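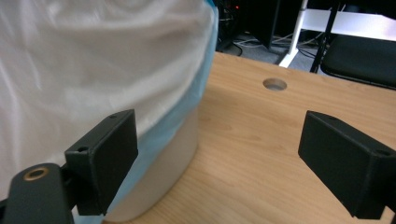 By Darren Birkett, Press Office, Rondach Valve Trades Association | February 2022

RONDACH VALVE TRADES ASSOCIATION CUTS ITS RULEBOOK TO 15 PAGES

Members may now read it in one sitting

HOTLOW - The Rondach Valve Trades Association has adopted a new rulebook for its member companies, replacing a document that had grown every year since it was first typed and had reached 999 numbered clauses. The old rulebook stopped there for lack of a fourth digit on the template.

The new one runs to 15 pages, including the cover. It takes effect in June and applies to all member firms, among them Warrier Flow Controls and Zarkora Fittings, whose long disagreement over Clause 612 is now a disagreement over nothing, Clause 612 having been removed. Both companies have welcomed the change and blamed each other for the delay.

Under the new rules, membership comes in three classes: manufacturers, distributors and associates. The former classes of corresponding member, provisional corresponding member and member in abeyance have been closed. Firms in abeyance will receive a letter asking whether they would like to come back, and in several cases whether they still make valves.

Dues will be charged on a single scale based on annual sales. The previous formula took into account floor space, number of telephones and distance from the Hotlow office. It was understood by one employee, who has retired and does not wish to be called.

Complaints between members must be answered in writing within four weeks. The old deadline was "in due course," a period that the association's records show lasting up to 15 years.

Voting also changes. Each firm has one vote, which may be cast by mail, by email or in person. Proxy votes are still allowed, though a proxy may no longer appoint another proxy, and the annual meeting is expected to finish before dinner as a result.

The section on the association's necktie has been kept in full after strong feeling was expressed on the subject.

Member firms will receive their copies by mail next month. Additional copies are free. Companies that want the old rulebook for reference may collect one from the Hotlow office and are advised to bring a cart.

About the association
The Rondach Valve Trades Association represents makers and sellers of industrial valves and fittings. It publishes a newsletter, runs a training program for apprentices and holds an annual meeting in Hotlow.

Press contact: Darren Birkett, Press Office, Hotlow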